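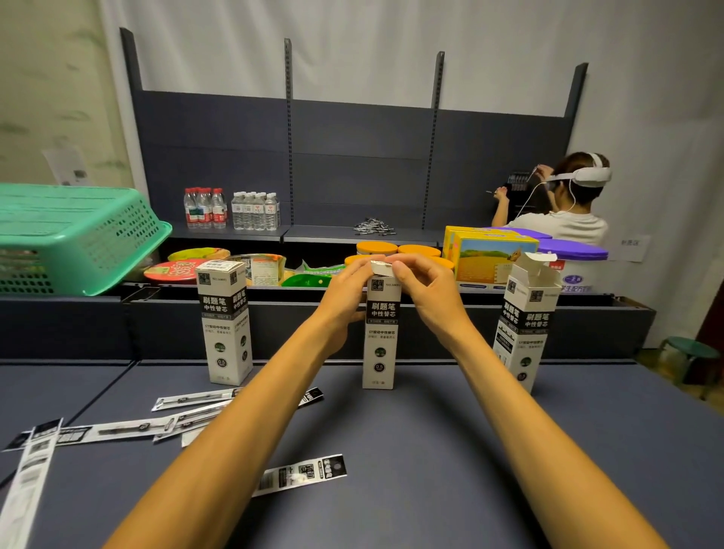

Gel pen refills, 0.5 tip, and the boxes they go in.

Caring for Glazed Vases and Jars at Home

I've had a weakness for ceramic vases ever since my aunt left me a big blue Rerska one, and over the years I've learned (mostly the hard way!) how to keep them looking nice. Dust them with a soft, dry paintbrush, the kind you'd use for trim, and work from the neck down so you aren't chasing the same dust twice. If there's a crackle finish, please don't soak it, as water can creep into those fine lines and leave a brown stain that never quite comes out.

For a cloudy ring inside a tall vase, pour in some 125 ml of white vinegar, top it up with warm water and leave it overnight. My neighbor Ingrid Brannigan adds a spoonful of uncooked rice and swirls it, and I've come around to her way of doing it.
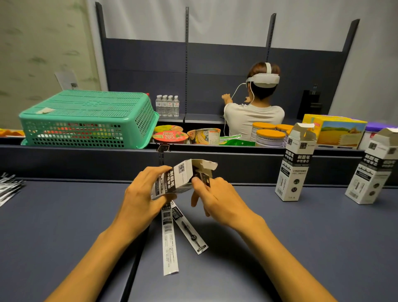 Light vases tip easily on a shelf, so I drop a little bag of clean sand in the bottom, especially if there's a cat in the house. Stick 3 felt dots underneath too, and your sideboard will thank you. Dried stems can go straight in on top of the sand, and they stand up so much better with something to push into. I change mine every July, when the new lavender is ready to cut.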